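Two-arm stamping trials, Rurnar cell

Gallery from the August runs of the Metidell study on contact force in bimanual tasks. The method takes a demonstrated stroke, splits it into an approach phase and a contact phase, and learns a separate policy for each. The contact policy sees wrist torque only. Across 928 attempts the split policy held the target force more often than the single policy, with most of the gain in the first moments of contact.
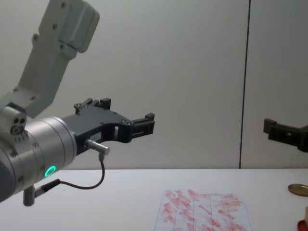
Left arm with gripper open, second gripper at right. Red marks on the gridded sheet; wrist indicator green.

Marks are scored by cell from a flat scan of each sheet. Corinne Kowalczyk and Hertta Nurmi scored the sheets separately, and Aino Ikonen settled the cells on which they differed. Smudged marks count as failures — a stricter rule than the one used in our Hustport report, so the two sets of results should not be compared directly.

Controller and training code: Ritva Hirvonen. Cell set-up and calibration: Tyyne Hyvönen. Scans and score sheets are available from the group on request.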